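本文へスキップ
ホーム
くらし
道具と読みもの
港だより
おくやみ
投稿する

道具と読みもの > レビュー

地方紙アプリ「Gralia」を一冬使ってみた

評価 ★★★☆☆
料金 年25ポンド(紙の購読者は無料)
対応 スマートフォン、タブレット、一応パソコン

ティリトウッドに越してきて最初に覚えた地元の習慣は、朝、新聞を読む前に天気の話をしないことだった。町の天気は「ファーカーソン」に載っているものが正式で、窓の外は参考資料である。

「ファーカーソン」というのは創業者の名字をそのまま題字にした週二回の地方紙で、この町の人は「今朝のファーカーソンによると」という言い方をする。人の名前のように聞こえるから、私はしばらく、やたらと事情通の老人がどこかにいるのだと思っていた。

その紙面をスマートフォンで読めるようにしたのがGraliaだ。去年の秋に配達区域が見直され、坂の上のわが家は区域から外れた。販売店のシーナ・マクリーシュさんに電話したら、「アプリがありますよ」と、歯医者が「麻酔がありますよ」と言うときの声で教えてくれた。以来、一冬これで町の出来事を追っている。

まず登録

住所を入れる欄がある。郵便番号から候補が出てくるのだが、わが家の通りは候補になく、代わりに「最寄りの岸壁」を選ばされた。第二岸壁にした。以後、アプリは私を第二岸壁の住人として扱い、潮位の知らせを律儀に送ってくる。うちは坂の上なので、潮位がうちに関係するころには新聞どころではないと思う。

パスワードは記号を一つ含めること、ただし使える記号は感嘆符だけ。地方紙にしては陽気な方針だ。

紙面の見え方

表示は二通りある。紙面をそのまま画像で出す「紙面」と、記事を一本ずつ縦に並べる「記事」。

紙面表示は立派なものだ。広告も、折り目のあたりで窮屈そうにしている囲み記事も、全部そのまま入っている。拡大も滑らかで、港湾局の告示の小さい字まで読める。夏の祭りの特集号は40ページあったそうだが、バックナンバーで開いても引っかからなかった。そこは素直に褒めたい。

困るのは記事表示のほうで、並び順の理屈がいまだにわからない。町議会の予算審議のすぐ下に、迷い猫の続報が来る。その下が灯台守の回顧談で、さらに下がまた予算審議の後半。前半と後半の間に猫が一匹入るだけで、議論の印象はずいぶん変わる。

写真の説明文も曲者だ。紙面では「左」「右」「上」で通じていたものが、一枚ずつに分かれて縦に積まれると、どれのことだかわからない。祭りの運営責任者だったストルーアン・メンジーズ氏の引退を伝える記事では、「右は後任のジーン・レイン氏」という一文だけが、カモメの写真の下についていた。新責任者への歓迎の形としてはやや冷たい。
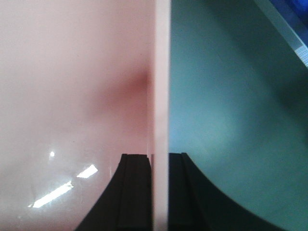
紙の新聞をやめてアプリだけにしても、町の用事は足りるのか。
行事の日程、道路の通行止め、おくやみ、町議会の記事は全部入っているので、日々の用は足りる。足りないのは折り込みで、スーパーのチラシと、教会のバザーの薄い紙は紙の購読者にしか届かない。バザーの開始時刻を知りたければ、教会の扉まで見に行くことになる。

通知について

初期設定では、通知が全部オンになっている。潮位、訃報、速報、クロスワードの更新、それから「編集長からひとこと」。編集長のアイオナ・オギルヴィさんのひとことは毎回たいへん読ませるのだが、朝の五時半に届く。印刷所の時計で暮らしている人の五時半は、われわれの昼前にあたるのだろう。

通知は項目ごとに切れる。ただし設定画面は「購読」でも「設定」でもなく、「ご意見」の中にある。見つけるまでに二週間かかった。見つけたときには、もう意見のほうがたまっていた。

速報はというと、冬のあいだに鳴ったのは三回だった。フェリーの欠航が二回と、町営プールのボイラーの故障が一回。どれもパン屋で先に聞いた。この町でパン屋より早い報道機関を作るのは、たぶん技術の問題ではない。

過去記事の検索

これを目当てに入れる人もいると思う。創刊からの全号が入っている、と宣伝文にはある。読んでみると「順次公開」で、いま見られるのは第2093号から後だけだ。その前は、倉庫の箱の中で順番を待っているらしい。

検索そのものは悪くない。人名に強く、地名に弱い。「メンジーズ」と打てば祭りの開会の挨拶がずらりと並ぶ。読み比べると、ほとんど毎年同じことを言っていて、天気のくだりだけが差し替えられている。これは批判ではない。聞くほうも天気のくだりしか覚えていないのだから、よくできた挨拶である。

「第二岸壁」で検索すると、第一岸壁の記事が出る。「第一岸壁」だと、何も出ない。

古い号は文字の読み取りがあやしく、漁協の総会が「漁協の総合」ならまだしも、ある年の鼓笛隊の記事では隊員全員が「鼓笛豚」になっていた、と日本語なら言うところだ。英語ではbandがbaconになっていた。baconは大通りを行進し、沿道から拍手を受けたという。直してほしいような、そのままにしておいてほしいような。

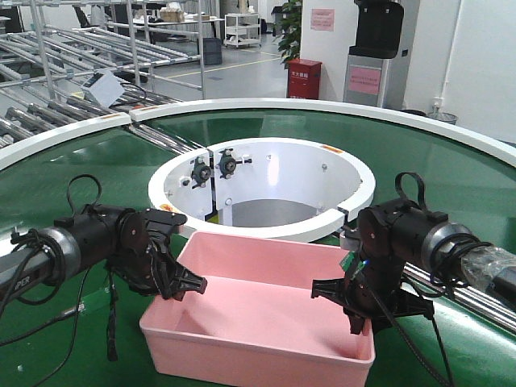
緑の丸テーブルとピンク色の容器

投稿機能

読者が行事の写真や短い記事を送れる「港だより」という欄がある。送信すると編集部の確認待ちになり、画面の上に「あなたはこの記事の所有者です」と出る。私が送ったのは、坂の途中のベンチが新しくなったという四行の文章だったが、所有者と言われると背筋が伸びた。

掲載は三日後。四行が三行になっていた。削られたのは、前のベンチのほうが座りやすかったという一行だ。担当のヴェスナ・ヨルダノフさんから、事実関係の確認がとれなかったため、という丁寧なメールが来た。前のベンチはもう撤去されているので、確かに確認のしようがない。

この欄には「編集」ボタンもあるが、掲載後に押しても「権限がありません」と返ってくる。所有はしているが、触れない。持ち家というより、株に近い。

他と比べると

隣町の「ブルーアロー」(綴りはBrurerlow。読み方は隣町の人でも割れる)が出しているアプリも、無料期間だけ試した。見た目はあちらが新しく、記事の並び順もまともで、猫は猫の欄にいる。ただ、一本読むごとに広告が挟まる。それも毎回、同じカーペット店の閉店セールだ。私が試した一か月のあいだ、ずっと閉店していた。

Graliaには広告がほとんどない。紙面の中に刷られているぶんだけで、動きもしなければ音も出ない。これで年25ポンドなら、紙の値段を考えても文句はつけにくい。紙だと週二回を一年続けて買って、おまけに坂の下まで歩く手間がつく。

電池と通信量

紙面表示で一号まるごと読むと、うちの古い端末では電池が目に見えて減る。先に保存しておけば電波のないところでも読めるので、フェリーに乗る前に落としておくといい。片道55分の船で、おくやみからクロスワードまでちょうど読み終わる。クロスワードは画面に直接書き込めるが、間違えても消しゴムの跡が残らないので、苦労したことが家族に伝わらない。

よかったところ
紙面表示がきれいで速い
広告がうるさくない
人名検索
保存しておけば船の上で読める

気になったところ
記事表示の並び順
設定が「ご意見」の中にある
2093号より前が読めない
折り込みがない
五時半

配達区域の内側に住んでいる人には、紙を続けるように言う。購読者ならアプリも無料でついてくるし、チラシも来る。外側の人は、選ぶ余地がないのだから星の数など見ないで入れるだろう。私もそうだった。

来年も更新するつもりではいる。八月の祭りの特集が、今度は記事表示でどう並ぶのか、少し楽しみでもある。レイン氏の最初の挨拶が、せめて本人の写真の下に来るといい。

追記:先週の更新で「最寄りの岸壁」を選び直せるようになった。選択肢は第一岸壁と第二岸壁である。

この記事への感想(2件)

坂の上の者です。うちは第一岸壁にしましたが、潮位の知らせは第二岸壁のが来ます。

baconの号、何号か教えてください。父がその年に太鼓を叩いていたはずです。

関連する記事
防水ラジオ三台、雨の埠頭で聴きくらべ
祭り用の折りたたみ椅子、五時間座ってわかったこと
投稿のきまり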